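Kitchen sessions with hand-held grippers: working rules

These are the rules we use at Pistik when people demonstrate kitchen tasks with hand-held grippers. Gifty Gyamfi wrote the first version in August, and Njål Wallin keeps it current.

1. Set up before you pick up a gripper

Put the utensil holder where everyone can reach it. Check the spread of the fingers and wipe the blue pads. Keep sleeves and cables away from the linkage. If two people are working, agree who moves first and say it out loud.
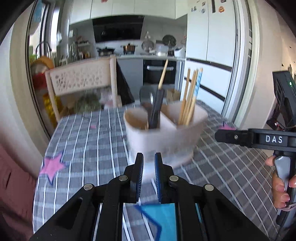
2. Grip thin items upright

Close the fingers slowly on chopsticks and other sticks, and stop when the stick no longer slides. Squeezing harder wears the pads — replace them after 2000 grips, or sooner if the ribs look flat. Glass stays out of the task unless the task sheet lists it.

Hold still before you lift. Sølve asks for a full second, and new people nearly always cut it short.

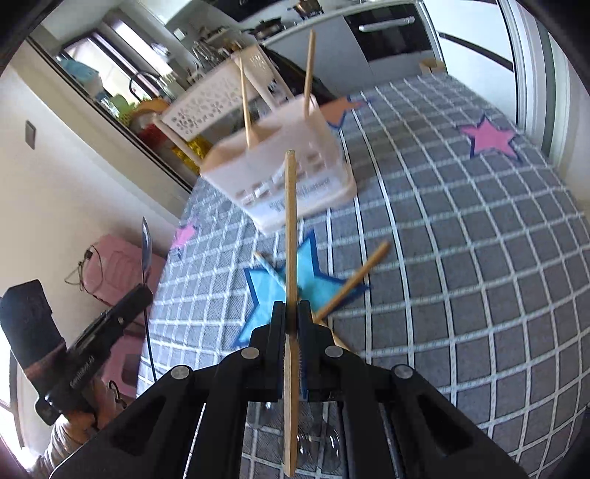

If you drop something, leave it until the take is over, then log it as a drop. Do not delete the take. Dilek Uçar reviews drops separately, and she needs the whole file.

3. Stop and rest

Takes run up to 12 minutes, with 5 minutes off between them. Put the gripper down during the break. Anyone in the room can call a stop, and the take ends there.

Send changes to these rules to Njål before the next session.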